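Search this site
Search
Advanced search

Handover Notes Are a Security Matter

By Kibet Makokha

Changes of command get a parade, a signed book and a photograph. The transfer of working knowledge from one officer to the next gets much less. In most services it consists of a folder, a short meeting and a phone number that stops working within the month. I think this is a weakness in how security agencies are run, and that it can be fixed at low cost.

I spent part of my working life as a civilian records officer at the Gresdale garrison, on the logistics side. In that time I filed the outgoing notes of 5 commanders. The shortest was a page and a half. The longest was 300 pages, most of it copies of standing orders the incoming officer already had. Neither told the reader which suppliers delivered late, which village elders expected a visit in person, or which radio relay failed in heavy rain. Those things were learned again each time.

The usual defense is that an incoming commander should form a fresh view. There is something to this. A note full of the last man's grudges can do harm, and an officer who arrives with a ready-made list of good and bad subordinates will tend to find what the list says. But a fresh view of people does not require ignorance of fuel stocks. The two kinds of knowledge should be kept apart, and the rules should say so.

Consider the Prirnetport checkpoint. When command there changed in June, the outgoing unit had an unwritten arrangement with the fish traders: trucks carrying ice were searched first, before dawn, so that the load would keep. The new unit had not been told. It searched in order of arrival. Within a week the traders were using the Rashidi track, which had no checkpoint at all, and other traffic followed them. The post went on logging its searches and its monthly return looked normal. What it had lost was the road it was meant to watch.

No one in that account broke a rule. The arrangement was sensible, the change was lawful, and the return was accurate as far as it went. The failure sat in the gap between two commanders, and the reporting system has no box for that gap.

Stella Owino, who taught staff procedures at the Stolance course for many years, used to divide handover material into what is written, what is known and what is assumed. She held that the third kind caused most of the trouble. An officer does not write down what he assumes everyone knows. Her remedy was to have the incoming officer's clerk, and not the outgoing officer, draft the questions. The clerk does not know the answers and will ask for them.

I would go further than she did. The handover should be a fixed period with both officers present, and the outgoing officer should not be released to his next post until the incoming one has signed that his questions were answered. The signature matters. At present the incoming officer signs for vehicles, weapons and keys, and is held to account if one is missing. He signs for nothing that describes how the post works. A lost padlock produces an inquiry, while a lost informant may not be noticed for a year.

There are costs. Two officers of the same grade in one post for a fortnight means double housing and some confusion over who gives orders. The second problem is settled by one line in the instruction: the outgoing officer commands until the last day. The first is a matter of money, and the sums are small next to what the services already spend on ceremony. The last change of command I attended had seating for some 700 guests.

Secrecy is the stronger objection. A full note is a dangerous thing to lose, and source handling in particular should never sit in a general file. I accept that. It argues for grading the note, with the sensitive part passed by word of mouth before a witness and the fact of its passing recorded.
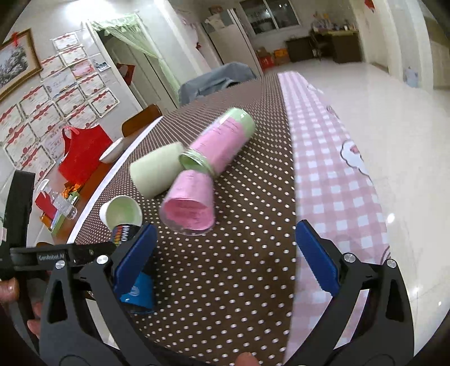 Issue 3451 | Opinion | page 5

Retirement makes the matter worse. An officer who moves to another post can at least be reached through the service. One who retires is under no duty to take the call, and former officers differ a good deal in how willing they are. Some are generous with their time. Others regard the door as closed, and they are entitled to. The service has already paid for what they know and should collect it before they leave.

Promoting a deputy is often offered as the answer, on the ground that the deputy has been in the room. Sometimes he has. In many headquarters the deputy runs administration and sees little of operations, and his promotion leaves his own desk to be handed over as well. There are then two gaps. The second gets less attention than the first, although the deputy's desk is usually where the contracts are.

Parliamentary oversight could help here with very little effort. Members who question a new service chief tend to ask about his plans. They might ask instead to see the date on which his handover was completed, and whether any item was left open. They do not need to read the note. The existence of a dated certificate, with open items listed by number, would be enough to show whether the work had been done.

The instruction now in force at Gresdale asks for a note "of suitable length" by noon on the Thursday before the change. It does not say who must read it. I would begin by amending that line.

We use cookies to remember your reading preferences. Accept | Manage settings

Last updated in June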